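Freeing up a mug shelf (and other small kitchen wins)

I've been putting off sorting the mug cupboard since last June, and this week I finally caved. Every time I opened the door I had to shift three mugs to reach my favourite, and one day the favourite went straight into the sink. RIP handle.

So I've gone over to a mug tree, and I love it! A few things I've learnt:

Only hang the mugs you use every day. Mine can take more, but once it's full you're back to wrestling.

Hang them opposite each other. If you load up one side first, a light tree can tip - ask me how I know.

Handles go right over the peg, pushed in towards the post. Heavy mugs especially.

Give the pegs a wipe with a barely damp cloth and dry them straight away. Bare timber hates sitting wet.

My other win is a wicker tray on the bench for whatever veg we're having for tea. Corn rolls everywhere otherwise, and it reminds me to cook the stuff before it goes starchy. Line it with a tea towel if your veg is still a bit muddy, and shake the crumbs out over the garden every so often.

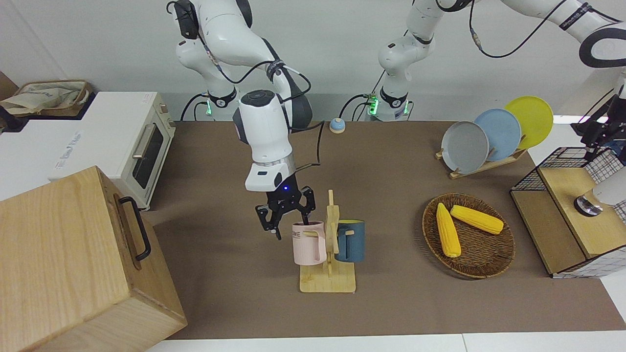
Pink mug on one side, teal and yellow on the other, with two ears of corn in the wicker tray.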